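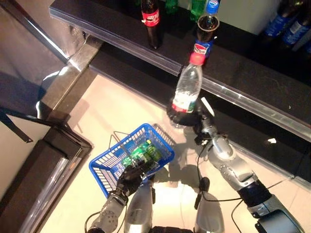 Norirholm Plirnik: furgoneta eléctrica de reparto

Versiones: chasis corto, chasis largo, plataforma carrozable
Tracción: delantera
Homologación: N1
Plazas: 2 (tercera plaza opcional en chasis largo)

Batería y autonomía

La Plirnik monta una batería de litio-ferrofosfato situada bajo el piso de carga, entre los dos largueros. La autonomía homologada en ciclo urbano WLTP es de 567 km con el chasis corto y neumáticos de serie. La plataforma carrozable se homologa con el carrocero y no tiene cifra única.

El circuito de refrigeración de la batería comparte radiador con el inversor. La bomba de calor es de serie en todas las versiones.

Recarga

Corriente alterna: cargador embarcado trifásico, toma Tipo 2 en la aleta delantera izquierda.
Corriente continua: toma CCS2. Del 10 al 80 % en 31 minutos, con la batería preacondicionada y a temperatura ambiente de 20 °C.
Programación: desde el cuadro de instrumentos o desde el portal de flotas Virk.
Cable: modo 3, incluido. El cable de modo 2 se pide aparte.

Por debajo de 0 °C, el sistema limita la potencia en continua hasta que las celdas alcanzan su temperatura de trabajo. El cuadro muestra el aviso «Carga limitada»; no requiere intervención.

Zona de carga

Puerta lateral corredera en el lado derecho y puertas traseras batientes. Mamparo completo de chapa, con ventanilla opcional. Anillas de amarre en piso y costados. El revestimiento interior se suministra montado o en kit.

Portal Virk

Incluye estado de carga, localización y avisos de mantenimiento. La licencia se contrata por vehículo y es transferible dentro de la misma flota. La exportación de datos se hace en CSV.
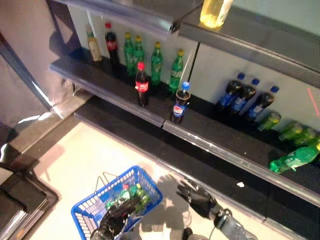

Cleltport, sábado 7 de septiembre

Se abre el periodo de pedidos para las versiones de chasis corto y largo. Las primeras entregas están previstas para noviembre. La plataforma carrozable se ofertará más adelante, una vez publicado el manual para carroceros.

Las unidades de demostración se solicitan en la delegación de Cleltport, con permiso B y póliza de flota en vigor.

Contacto para flotas: Emília Kollár, departamento de vehículos industriales, Norirholm.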